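Kitchen > Counters & Storage > Small Fixes

Print this page | E-mail to a friend

The Tea Corner, and Other Lost Causes

A kitchen counter fills up the way a junk drawer does, except that guests can see it. Mine gets cleared every April and is back to normal by the first of May. These are the few tricks that have outlasted my good intentions.

Start with the box the tea came in. Flatten it and put it in the recycling. Twenty-six bags do not need a cardboard house with a tear strip that never tears where it says it will.
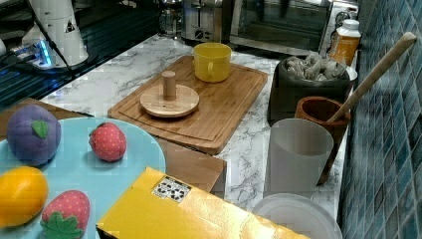 Tea bags want a wide, open-mouthed pot you can get a whole hand into, near the mugs and away from the stove. A dark gray one like mine hides dust and fingerprints very well, and I count that as cleaning. If your bags come in paper wrappers, leave them on. If they come bare, buy fewer at a time or find a pot with a lid, or in a month your Earl Grey will taste of onions.

Strings are the next problem. Pull up one bag and six come with it. Drop them in with the tags facing the rim, shake the pot once, and lift by the top of the bag instead of the tag. I learned this from the back of an Esten catalog, in print so small it was clearly meant to stay a secret. 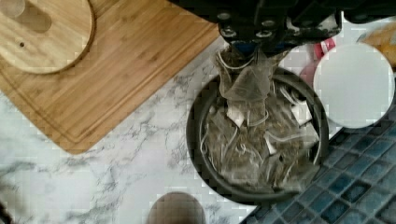 Lift by the top of the bag, and let the strings sort themselves out.

Now the cutting board. Leave it out if you use it daily, and admit that it will become a shelf. Mine is bamboo with a groove around the edge, and it has held far more mugs than onions. Wipe it, dry it standing up, and oil it when it starts to look thirsty - food-grade mineral oil, left on for 10 minutes, then rubbed off with an old T-shirt. 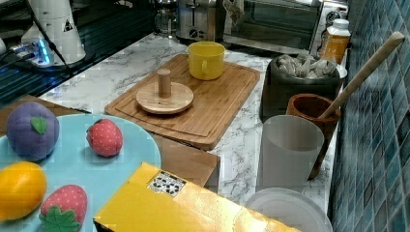

The groove needs its own attention, as crumbs go there to retire. Run a damp cloth along it with a fingertip, or use a dry toothbrush you have marked in some unmistakable way. Do the same for the grout behind the counter while you have the brush out and your standards up.

21 comments | Shared 10 times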